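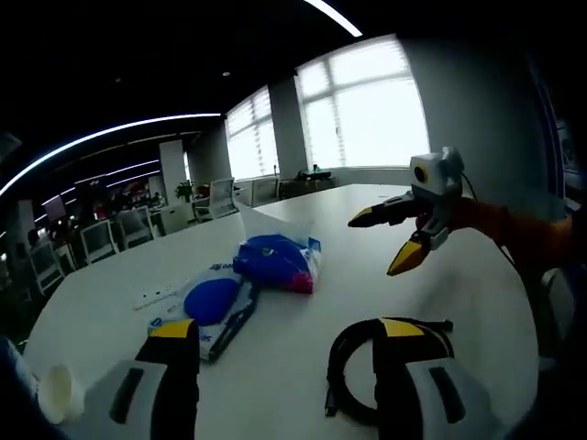 # Chapter 13. Chores as an Engineering Problem

## 13.1 The question this chapter asks

Chapters 9 through 12 dealt with machines that work inside a cell. The part arrives in a known position, the tool is chosen for it, and the floor around the machine is marked and kept clear. Under those conditions automation has been reliable for decades, and the remaining questions are mostly about cost.

This chapter removes the cell. It asks whether a machine can clear a table, sort a mixed shelf, fold towels, empty a dishwasher, or tidy a packing bench at the end of a shift, and do so at a rate and with a failure count that a household or a shop would accept. The short answer, as of this edition, is that parts of these jobs can be done in some rooms. The longer answer depends on what is meant by "done," and most of the chapter is spent on that.

A chore is defined here as a task that meets three conditions:

1. The objects involved are not fixed in advance by the designer of the machine.
2. The starting arrangement differs each time.
3. The person who wants the work done judges it by the end state, with little interest in the method.

Loading pallets of identical cartons fails the first condition and is treated in Chapter 10. Putting away groceries meets all three.

## 13.2 Why a table is hard

Consider an ordinary work table with a few packaged goods on it, a power strip, and a paper cup. A person asked to gather the packages will do it in a few seconds and will not be able to say afterward how each one was picked up. A machine must settle at least the following.

**Where one object ends and the next begins.** A package lying partly on a crumpled clear bag is a common case. The bag has no stable outline, reflects whatever light is in the room, and shows the table through itself. Depth sensors that rely on projected light often return nothing useful on clear film, or return the surface behind it. A planner that trusts the depth map may close its fingers on the bag and the package together.

**What a grasp will do to the object.** A thin package lying flat offers no side to hold. The usual solutions are to slide it to the table edge, to press and drag until it buckles, or to use suction. Each works for some materials and fails for others. Suction, which performs well on cartons, loses its seal on wrinkled film.

**What should be left alone.** The power strip is on the table, and it is not part of the job. An instruction such as "clear the table" does not say so. People settle such matters from habit. A machine needs the exclusion from its training data, from a rule, or from a question put to the user, and users tire of questions quickly.

**What the light is doing.** Windows behind the work surface raise the contrast across the image. Pale goods on a pale table then differ from their background by very little, and a detector tuned in an evenly lit laboratory will miss some of them. Blinds help. They also turn into large bright panels of their own.

None of these difficulties is severe when taken singly. They multiply. If a job takes 13 separate actions and each succeeds 95 times in 100, the whole job goes through without an error only about half the time. Readers should work this figure out for themselves before going on, as it governs much of what follows.

## 13.3 Learning from people's hands

Until fairly recently, the standard way to teach a manipulation task was to drive the robot through it by remote control and record the motion. The method gives clean data, and it ties every hour of recording to an hour of robot time.

The alternative covered in Section 13.6 separates the two. A person carries a gripper of the same shape as the one on the robot, with a camera mounted on it, and does the job directly. The camera sees nearly what the robot's own wrist camera would see. With two such tools, one in each hand or shared between two people, tasks that need a second grip can be recorded as well. The fingers limit the person in the same way they will limit the machine — a shirt button that cannot be worked with two stiff fingers will not be worked in the recording either — and this is useful to find out early.

The method has costs. The position of the tool must be recovered from the images or from added sensors, and errors of a few millimeters matter when the fingers must slip under a thin edge. A person's arm can also reach poses that a given robot arm cannot, so a share of the recordings has to be thrown out. Force is often not recorded at all.

## 13.4 Two cases used in this chapter

Two running cases are taken up again in the worked problems.

The first is the **Rotley bench**, a packing bench at a mail-order firm in Brukport. At the end of each shift the bench holds unsold packets, loose bags, tape, and tools. The job is to return goods to bins and leave the tools where they are. The firm's records cover 343 end-of-shift cleanups, 70 of them attempted by machine. Soudabeh Pakzad, who supervised the trial, sorted the faults by cause. Wrong bin choices were few. The largest group was double picks, in which two packets came up stuck together, and the next was bags dragged along with a packet and dropped on the floor.

The second is the **Shokri kitchen**, a test apartment in which the Hundano arm was asked to clear a table after a meal. The arm was allowed up to 150 seconds per item before the attempt was counted as a failure. That limit is generous. A person given the same table would have finished the whole of it within the time allowed for one plate. It was chosen so that grasp failures could be studied apart from speed, and results from this case should not be read as a measure of household value.

The cases differ in one respect that students tend to pass over. The Rotley bench has a worker nearby who can correct a fault in a moment. The Shokri kitchen was run with no one in the room. A fault rate that is merely annoying on the bench makes the kitchen system unusable.

## 13.5 Terms

*Intervention.* Any physical or verbal act by a person that changes the outcome after the machine has begun. Moving a cup out of the way counts.

*Unaided completion.* The end state is reached with no interventions.

*Reset.* Returning the work area to a starting arrangement. In published trials, resets are nearly always done by people and are nearly always left out of the reported time.

*Held-out room.* A room from which no training data was taken. A new table in the same room does not qualify.

When reading any claim that a machine can do a chore, find the unaided completion rate in a held-out room. If it is absent, treat the claim as one about the training room only.

Section 13.6 begins with the geometry of the hand-held tool. Readers who have not used the camera model from Chapter 4 lately should review it first, in particular the treatment of wide-angle lenses.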